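Ticket: Wisura desktop pool, unit 32
Status: Open, waiting on part
Reported by: Lumbantobing site desk

Symptom
Unit powers off under load, usually within two minutes of starting the Zalter batch job. Restarts normally after a short rest. Nothing useful in the event log.

Checks so far
Swapped the power cord and outlet. No change. Memory test passed twice. Fan speed read 3,750 rpm at idle, which is high for this model. Side panel taken off for inspection. The board carries the DELL marking, and the CPU sits in its socket frame near the middle. A twisted red-and-black pair runs across the upper part of the board, under the slotted crossbar. Keep it clear when working near the socket.

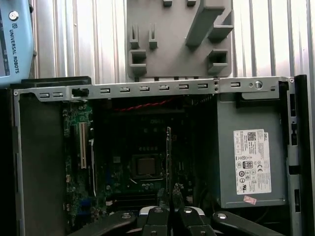

Next steps
1. Replace thermal paste. Wirari has it on order.
2. Reseat the cooler and tighten the screws in a cross pattern.
3. Rerun the Zalter job with temperature logging on.
4. If it still shuts down, swap the power supply and update this ticket.

Leave unit 32 out of the pool until step 3 passes.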